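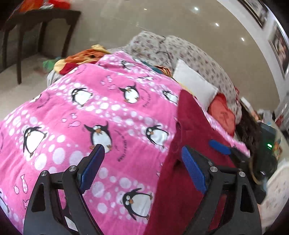
Figure 2. Hand-held gripper at work over layered bedding. The right finger is pressed against a dark red cloth lying on a printed pink blanket.

3.2 Rules for collection in furnished rooms

The collection protocol used at the Erker and Jerby sites was drawn up in March, before any operator entered a home, and was revised once after the first 22 sessions. It covers three matters: the state of the room, the handling of the tool, and the acceptance of recordings. The Salian checklist for shared workspaces was taken as a starting point, but its clauses on fenced areas were dropped, as they have no bearing on a tool moved by hand.

Rooms are recorded as found. Operators may not tidy, smooth or sort bedding before a session begins, and items that do not belong to the task stay where they are unless they are sharp, fragile or private. Cords are a special case. A cord lying on or near the bed must be noted on the session sheet, and the operator must not close the fingers on any fold that may contain one.

Soft goods call for stricter handling rules than rigid ones. Contact with a single layer is hard to judge when several fabrics overlap, as in Figure 2, where the red cloth rests directly on the blanket and its upper corner stands in a peak. The protocol therefore asks for a slow approach and a short pause at first contact. The grip pads are the only part of the tool meant to bear on the fabric — linkages and plates should be kept clear of loose threads and hems. Pads are wiped between homes and replaced after up to 600 grasps.

A recording is accepted if both pads stay in view during the approach and the operator's free hand does not enter the working area. Brief motion blur at the edge of the view is allowed. Failed grasps are kept and labelled as such, and an operator may repeat a failed grasp no more than 6 times before moving to another item.

Each recording is checked by a second person who was not present at the session. Where the two disagree on the label, the recording goes to the Mondmont group for a ruling, and the earlier labels are stored with it. Householders may withdraw a session at any point before release — in that case the recording and its sheet are both deleted. The treatment of withdrawn sessions in the counts is set out in Section 3.3.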